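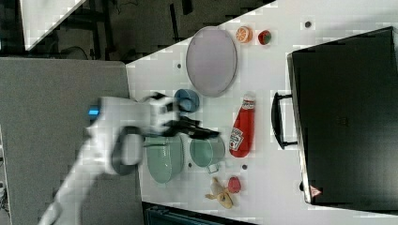 Zovcombe Children's Center Opens Play Kitchen Lending Collection

The Zovcombe Children's Center has added play kitchen sets to the items that families and preschool groups in the Waltton district may borrow at no charge. The collection was announced on Sunday, May 16, 2021, and loans begin the same week. Each set is meant to support pretend cooking, table setting and early talk about food. It combines dishes in soft colors, such as a pale green saucepan and a small blue bowl, with toy food that includes an orange slice, a strawberry and a banana peel. A black toaster oven is shared among the groups that use the center's own activity table and does not leave the building.

The center began preparing the collection in April, after preschool teachers in the district reported that their play food was worn and that replacement pieces were hard to match. A grant from the Skornley Fund covered the purchase of 15 sets. The Hrytsenko Workshop, a local supplier of learning materials, sorted and labeled the pieces before delivery. In total the collection holds 320 items of toy food and 255 dishes and utensils, together with storage boxes and a printed contents list for each set.

Pieces were selected in a range of materials and textures. Teachers had asked for items that could be told apart by touch as well as by color, and for some that resemble products children already know from home.

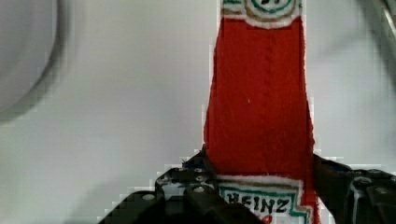
Familiar items of this kind give children a subject for conversation, and the center's guidance suggests beginning with them. A child who has seen ketchup on the family table will often name it first and then go on to ask what it might be served with. Adults are encouraged to follow the child's lead and to leave the choice of menu open – a meal of strawberries and ketchup is acceptable.

The guidance also covers arrangement. Large plates should be placed toward the far side of the table, with bowls and cups within easy reach, and toy food should be spread out at the start of a session. Children may then collect the ingredients themselves and decide which dish each belongs in. Groups of more than four are asked to use two tables. A session normally ends with the children returning every piece to its box, using the contents list as a guide.

Sets may be borrowed for two weeks and renewed once if no other family or group is waiting. Borrowers must be registered with the center; registration is free for residents of Waltton and Zovcombe. Preschools may reserve up to three sets at a time. All items should be wiped clean before they are returned, and missing or broken pieces should be noted on the contents list. There is no charge for ordinary wear.

The center expects the collection to reach about 1,000 children in its first year. A second group of sets – with baking dishes and more vegetables – is under consideration and will depend on demand over the summer.

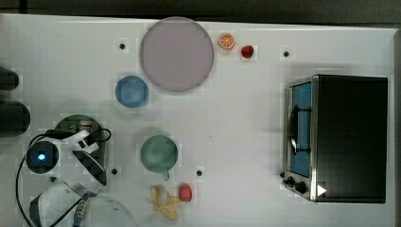 How to Reserve a Set

Requests may be made at the front desk of the Zovcombe Children's Center during opening hours or through the reservation form on the center's website. Preschools should give the name of the group, the preferred dates and the number of sets required. Confirmation is sent within two working days, and sets are held at the desk for three days after the agreed pickup date.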